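How do I get gray marks off glazed plates without wrecking the glaze?

Asked in Kitchen & Housewares – 1 September 2019

Hi all, first time posting here, so sorry if this has been covered (I searched and only found stuff about cast iron). I bought a set of secondhand ceramic plates in May, glossy glaze, no maker's name I recognize, just "Flatura" stamped on the bottom. They looked great for a month or two and now most of them have these thin gray lines all over the eating surface, like somebody went at them with a pencil. I can barely feel them with a fingernail.

I've tried regular dish soap, the dishwasher on the hot cycle, and an overnight soak in vinegar and water. The soak did nothing except make my kitchen smell like a pickle jar. Are the plates ruined, or is there something that takes this off? And is it safe to keep eating off them in the meantime? I don't want to spend a fortune, the whole set was 7 dollars.

guvura_kitchen
171 helpful votes

Those are metal marks, not scratches, at least from what you're describing. The glaze is harder than your forks and knives, so a little bit of the metal rubs off onto the plate every time you cut something. It's like a pencil on paper, you had that exactly right. Soap won't touch it.

What you want is a mild abrasive cleanser, the powdered or creamy kind with oxalic acid in it. Check the label to see that it's okay for ceramic. Wet the plate, put on a small blob, let it sit for a minute and rub in little circles with a soft damp cloth. Please don't use steel wool or the green side of the sponge! Steel wool just leaves more metal behind, and the green pads can dull a shiny glaze for good. Rinse really well, then wash the plate like normal before you eat off it. Gloves are a good idea too, that stuff is rough on your hands.

Try one plate first, on the back or near the rim, and look at it under a window when it's dry. I did my everyday set this way last winter and it took me one long evening with the radio on. The light-colored ones are the most satisfying by far.

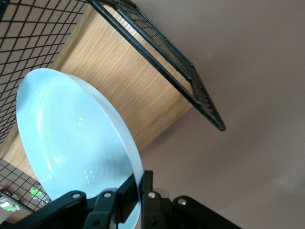
Pale blue plate with a raised rim, tipped up on its edge.

If you still see lines after two rounds, tilt the plate toward a lamp and move it back and forth. Marks that stay dark at every angle are usually metal you haven't gotten to yet. Lines that flash and disappear are more likely real scratches in the glaze, and those you're stuck with. I still use mine for toast and sandwiches. If the glaze is chipped or flaking, though, I'd retire the plate from food and stick it under a houseplant.

One more thing, and I should have put it first: you don't know how old these are. Some older glazes have lead in them, and scrubbing doesn't help with that. If yours came from somebody's attic, I'd keep food off them and get one tested before you start rubbing away at it.

pultevov_1000

Baking soda. Make a paste, rub, rinse. Works on mugs too.

lumbantobing147

Baking soda did okay on my mugs (tea stains) but barely touched the fork lines on my dinner plates, so I'm with the first answer on the cleanser. I'd just add that how you stack them matters. Mine have an unglazed ring on the bottom that's like fine sandpaper, and every time I pulled a plate out of the middle of the pile it scraped the one under it. I cut up an old flannel sheet and put a piece between each plate – ugly, but it's inside a cabinet so who cares.

Also look at your flatware. We had a cheap set that marked up everything, and when we switched to the older, heavier forks from my aunt the lines pretty much quit showing up. And load the dishwasher so the plates aren't knocking against the pans. I was terrible about that one, I'd cram in whatever fit and then wonder why everything came out with stripes.

Did you ever find out how old the set is? I have two bowls with that same stamp and I'd love to know.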